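Section 4: Setting Up Scheduled Backups

Read this section through once before you change any settings. The Travex software will let you switch on a backup plan in a couple of clicks, and it will show you a green check mark when you do. The check mark means the plan was saved. It does not mean your files were.

4.1 Before you start

You will need:

An external drive or network folder with more free space than the folders you want to copy
The password for an administrator account on this computer
A piece of paper and a pen

The box says setup takes a few minutes. Allow an evening, and leave the first copy running overnight.

Note: The Renel edition and the Flalholm edition use the same screens under different menu names. Where they differ, the Flalholm name is given in parentheses.

4.2 Choosing what to copy

1. Open Travex and click Plans (Jobs).
2. Click New Plan. Skip the welcome tour.
3. When the program offers Smart Selection, click No Thanks. Smart Selection picks folders by how often you open them, so it passes over old tax returns, scanned deeds and wedding pictures.
4. Click Choose Folders Myself.
5. Check the box next to each folder you want. Checking a folder also checks everything inside it, except shortcuts. A shortcut is copied as a shortcut, and the file it points to is left behind.
6. Look for folders you keep outside your user folder. Accounting programs and older mail programs are the usual offenders.
7. Write the list of folders on your piece of paper.

Caution: Folders marked "online only" by a cloud storage service are skipped without a message. Download them to the computer first, then check them.

4.3 Choosing where the copies go

1. Connect the drive and wait for it to appear under Destinations (Targets).
2. Select it and click Use This Drive.
3. Name the plan. We suggest something plain, such as Salinas Office or Home Photos. You may be reading this name on a bad day.
4. Leave Compression set to Normal. The Maximum setting is advertised as saving space. Photos and video are already compressed, and they will hardly shrink at all.
5. If you turn on encryption, write down the passphrase and store it away from the computer. There is no recovery service, whatever the word "assisted" on that screen may suggest.

Caution: Do not choose a second partition on the same internal disk. The program allows it. When the disk fails, both partitions go with it.

4.4 Setting the schedule

1. Click Schedule and choose Daily.
2. Pick a time when the computer is really switched on. The default is 3 a.m., and a laptop with its lid closed at 3 a.m. will not wake up for this program.
3. Set Keep Versions to 20. A lower number fills the drive more slowly, but a damaged file can push out all of its good versions before you notice.
4. Set Retry Attempts to 4.
5. Click Save, then click Run Now.

Note: A single plan can hold up to 3000 folders. Past that limit, new folders are left out, and the only warning is a line in the log.

4.5 Checking that it worked

Do not rely on the preview pane for this. Thumbnails are stored separately from the files, and a picture can look fine in the pane when the file behind it will not open.

1. Click Restore, then Browse Copies.
2. Find a picture from one of the folders on your list and click it once. The preview pane should show it.
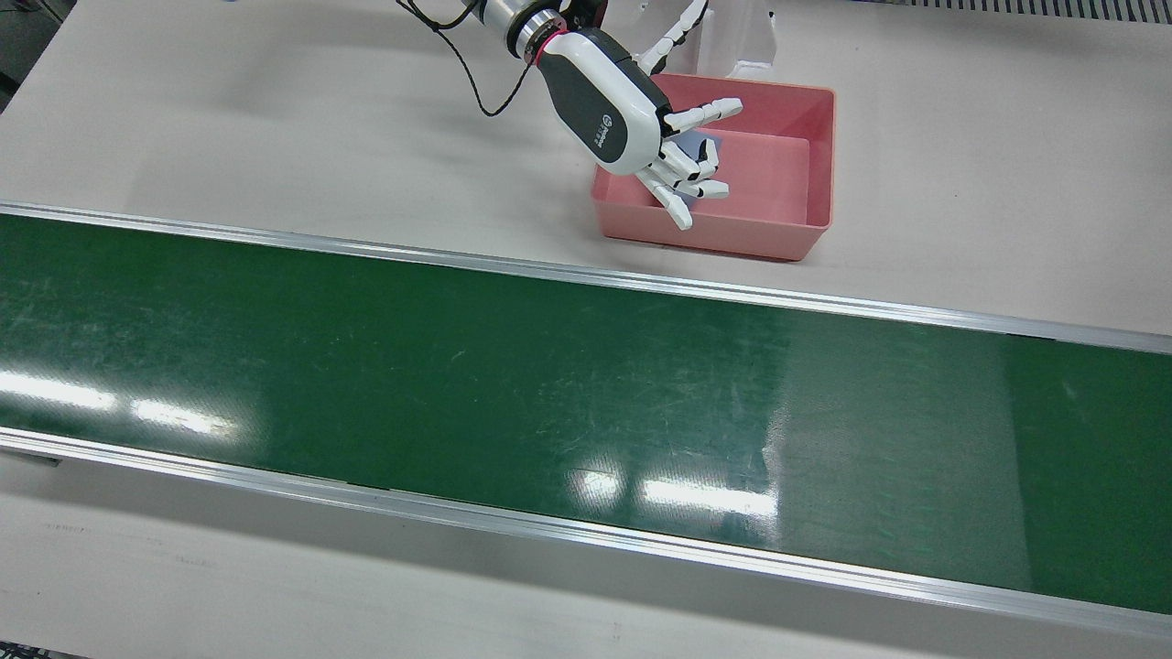

Figure 4-1. Robotic hand over a light tabletop.

3. Click Restore To and choose an empty folder on your desktop. Never restore a test file over the original.
4. Open the restored file in the program you normally use.
5. Repeat with one document and one file from the very bottom of your list.
6. Compare your paper list with the folders shown under Browse Copies. If a folder is missing, go back to 4.2.

Repeat this check every month. The automatic Verify feature compares the copy with the program's own record of the copy, so a file that was copied badly the first time will pass every time after that.

4.6 If the log shows errors

"Destination busy": Close any window that shows the contents of the drive and run the plan again.

"Completed with exceptions": Treat this as a failure. Open the log and read which files were skipped.

"Plan healthy": See 4.5.

Section revised Sat 12 November by Uriel Medrano. Replaces the August version, which told readers to accept Smart Selection.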